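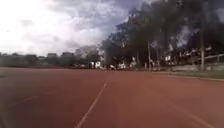 Notebook entry, November, 8:40 a.m.
Surface Maintenance Workshop, Ullasetti site

Purpose of this entry: to record the second round of adhesive trials for the line-marking paint and to set out what remains to be done before the winter closure. The first round is recorded under October and should be read together with this one.

Background. The workshop has been asked to compare two binders for white paint used on rubberized outdoor surfaces. The current binder is the one supplied under the Sodness contract. The candidate is Ratix, in the water-based version. Both were stored in the heated cabinet overnight. The cabinet thermometer was checked against the bench thermometer before use and agreed to within one degree.

Preparation of test pieces. Offcuts of rubber sheet were washed with plain water and a stiff brush, rinsed twice, and left on the rack until the moisture meter gave a steady reading. No solvent was used. In October solvent was used on half of the pieces, and the results could not be compared with the rest. Colleagues repeating this work should leave the solvent in its locker.

Mixing. Paint batches were made up at 900 grams each. The Sodness batch mixed without difficulty. The Ratix batch formed small lumps along the wall of the bucket and had to be strained through the fine mesh. Mixing time was extended to 6 minutes for both so that the two would be treated alike. The lumps may come from adding the powder too quickly; the instruction sheet says only to add it "gradually." A slower addition should be tried next time, with the paddle at its lowest speed.

Application. Each test piece received a single stripe at the usual width, using the hand roller and the steel guide. Masking tape was removed while the paint was still soft. Tape left in place until full cure lifted the edge of the stripe in October, on both binders.

Cure. Pieces were left at room temperature, with the door to the yard closed. The extractor fan was running during the morning. It should be noted that the fan draws air across the left end of the rack, and pieces at that end were touch-dry well before the others. The rack order was therefore reversed halfway through. A second rack, placed against the inside wall, would remove the problem and has been requested.

Pull test, 2:15 p.m. The gauge was zeroed before each pull. The Sodness stripes released cleanly from the rubber, with the paint film whole. The Ratix stripes tore within the film and left white on the surface, which indicates that the bond to the rubber was stronger than the paint itself. One Ratix piece failed at the dolly glue and has been struck from the table. The glue had been opened in the spring and the tube has now been discarded.

Abrasion. The brush machine was set for 1,883 strokes, the figure carried over from the old Rweyemamu protocol. The origin of that number is not recorded anywhere in the workshop files. It has been kept so that results can be placed beside the earlier ones. Both binders lost brightness at the center of the stripe. The difference between them was smaller than the spread between pieces of the same kind, and no ranking should be made from it.

Color. Readings were taken with the reflectance meter at both ends and at the middle of each stripe. The Ratix white is slightly warmer. Under the bench lamp the difference can be seen when the two are held side by side, and it cannot be seen when they are apart. Whether this matters for repainting over old lines is a question for the site manager. 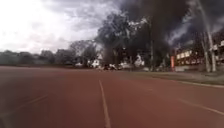
Ullasetti replied by internal note that the color difference would matter only where a worn line is patched over part of its length, and that a full repaint of each line would avoid it. The note also asked whether the Ratix film becomes slippery when wet, a point that this round did not address. The pendulum tester is on loan and is due back before the end of the month. Wet readings will be added to the plan.

Corrections to the October entry. The humidity on the second page was written in the temperature column. The two values should be exchanged. The batch marked "S-old" was in fact from the new delivery, as shown by the lid stamp.

Remaining work:
Repeat the pull test with fresh dolly glue, 5 pieces per binder.
Mix one Ratix batch with slow powder addition and record the residue left on the mesh.
Carry out wet slip readings on both binders when the tester is returned.
Place one piece of each binder on the outdoor rack for the winter, labeled on the back in paint pen. Paper labels did not survive last year.

Storage. The remaining paint has been sealed and returned to the cabinet, lower shelf. The strained lumps are in the jar marked for disposal. The roller sleeves were washed and are drying over the sink; the short one is worn at one end and needs replacing.

Entry closed 4:30 p.m.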